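4. Sorting Mixed Snack Packets into a Shared Box 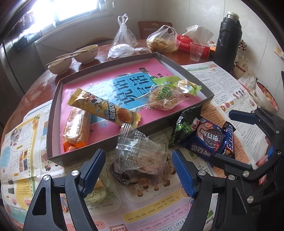
4.1 Setting and materials

The third part of the study dealt with snacks kept for common use in a staff lounge. Individually wrapped foods of this kind are bought in mixed lots, set out on a table, and moved into an open box from which people help themselves. The work is light and is seldom written down as a procedure. It is also the point at which most of the disorder later found in a snack station begins, and the household and workplace storage literature has given it little attention compared with the storage of dry goods in jars or of chilled food on shelves.

The sessions were held at the Trakammont site in a lounge used by two departments. Participants worked at a round wooden table and used a shallow, open-topped rectangular box. The box was chosen by the lounge's regular users before the study began, and the authors did not replace it. Low walls make the contents easy to reach from any seat, but they limit how many packets can be stacked before the upper ones slide out. This limit shaped nearly all of the results reported below.

Figure 4 shows a box partway through filling, with further packets on the table in front of it. The stock in that session included a rolled cake, an elongated bread roll, a round pastry, green peas, sandwich cookies and a Snickers bar. Several of the wrappers carried Chinese text. The participants in that session all read Chinese, so labels could be used as a basis for sorting if a participant wished to do so.

Figure 4. Mixed wrapped snacks during transfer to the shared box. Baked goods are in the box; the packets of peas and cookies and the Snickers bar are on the table in front of it.

4.2 Classes of packet

Before the sessions, the second author (Soomro) prepared a working classification of the stock. An earlier version, based on food type alone, was tested in October and given up after participants repeatedly placed items of the same type in different parts of the box. A bread roll and a small cake are both baked goods, but the two do not take up space in the same way and do not tolerate the same pressure from above. The revised classification therefore combines the shape of the packet with the firmness of its contents.

Class A, long and soft. Bread rolls and rolled cakes in flexible wrappers. These items can lie flat or diagonally, and they bend slightly when pressed against a wall. They are easily crushed.

Class B, round and soft. Single pastries and buns. These items do not pack closely against one another or against the corners of a rectangular box. The gaps they leave are often filled later with smaller packets.

Class C, small and flat. Cookie packets, pea packets and similar portions. These items can be stood on edge, laid flat or leaned against a wall.

Class D, narrow and firm. Candy bars in narrow packets. These items can be placed almost anywhere and are commonly left until last.

Crinkled packets with wide sealed edges were assigned according to their contents. The sealed edge is nonetheless important in practice. It adds length to a packet without adding bulk, and when it meets a low wall it may either fold down or ride up over the rim. Participants differed in how they treated a raised edge. Some pressed it down at once, while others left it until the box was nearly full and then adjusted every raised edge in one pass.

4.3 Procedure

Participants were told that the box would be placed in the lounge at the end of the session and that other staff would take food from it. No layout was suggested. They were free to place items in any order, to remove items already placed, and to leave items out if they judged the box to be full. Talking was allowed, and several participants consulted one another on whether a particular pastry could bear weight.

A placement was recorded each time a packet was released in the box and remained there until the participant had turned to another packet. In total, 500 placements were recorded. Of these, 437 were final, meaning that the packet was still in the same position when the participant declared the box ready. The other 63 were followed by at least one move of the same packet. A short slide caused by the arrival of a neighboring packet was not treated as a move, as participants rarely appeared to notice it.

Remarks made during the work were written down by the first author (Durrani), who sat at a separate desk. Participants were asked no questions until the box had been declared ready. A brief conversation was then held on two subjects: which items had been difficult to place, and what the participant expected other people to take first.

4.4 Results

4.4.1 Order of placement

Soft items were generally placed first. This was contrary to our expectation. Advice on packing shopping bags places firm goods at the bottom and soft goods on top, and we had assumed that the same habit would carry over to the box. In the conversations, participants explained that the box was too shallow for the advice to apply. They regarded the long and round items as those that determined the layout, and they wished to have them settled before turning to the smaller packets.

A diagonal position was common for long packets. Several participants described the diagonal as temporary, to be straightened when the remaining space was known. In practice many of the diagonals survived to the end of the session. Once a round pastry had been placed on one side of the box, a long packet on the other side had little room in which to turn, and participants preferred to build around it.

4.4.2 Stacking

Of the final placements, 174 rested at least in part on another packet. Overlap was most frequent among Class A items, where one long packet was laid across another. Participants accepted this arrangement for rolls and cakes but were reluctant to place anything on a round pastry. One participant remarked that a flattened pastry would be left in the box until somebody threw it away, and similar views were offered in other sessions.

Overlap had a cost for those who later used the box. A packet that lies beneath another is harder to identify, and the person looking for it must lift or push aside the upper packet. Participants who had themselves used the lounge for some time mentioned this problem more often than those who were new to it. They also tended to leave one end of a lower packet exposed, so that it could be pulled out without disturbing the rest.

4.4.3 Use of the walls

Small, flat packets were leaned against the walls in 68 of the final placements. Leaning keeps the printed face of a packet visible and uses little floor space. It is less secure in a box with low walls, where a tall packet may tip outward when the box is carried. Participants who had carried the box to the lounge counter in an earlier session leaned fewer packets on their next attempt, although the number of such participants was too small to support a firm conclusion.

4.4.4 Items left on the table

Participants commonly formed a second group of packets on the table, close to the box. This group had no place in our original procedure, which treated every packet outside the box as unsorted. Observation showed that the group was itself an outcome of sorting. Packets in it had been handled, considered and set aside together, usually because they were small enough to be fitted in at any time. We have therefore added a holding area to the procedure recommended in Section 6.

4.5 Discussion

The results suggest that the filling of a shared snack box is governed first by a small number of awkward items and only later by food type. Labels played a smaller part than expected. Even participants who commented on the pictures and lettering on the wrappers seldom used them to decide on a position. Labels became important at the end, when packets were turned so that their names or pictures faced outward.

The matter of food type should not be dismissed. Two participants requested that nuts be kept in a separate container, and the lounge now follows this practice. Peixoto reported a comparable arrangement in a study of shared kitchens, in which separation was introduced for reasons of allergy and was later kept for convenience. The Driltimbridge survey, by contrast, found that separate containers were merged again when the counter became crowded. We are unable to say which pattern will hold at Trakammont.

Several limits apply. The stock was dominated by baked goods, and a station supplied mainly with bars or dried fruit would present fewer difficulties of shape. Only one design of box was used. A deeper box would allow more stacking and would probably encourage it, with the loss of visibility already described. The Mitamov divider inserts, which split a shallow box into fixed compartments, were considered for this part of the study but could not be fitted without shortening the space available to Class A items. Their use with bars and cookie packets alone is examined in Section 5.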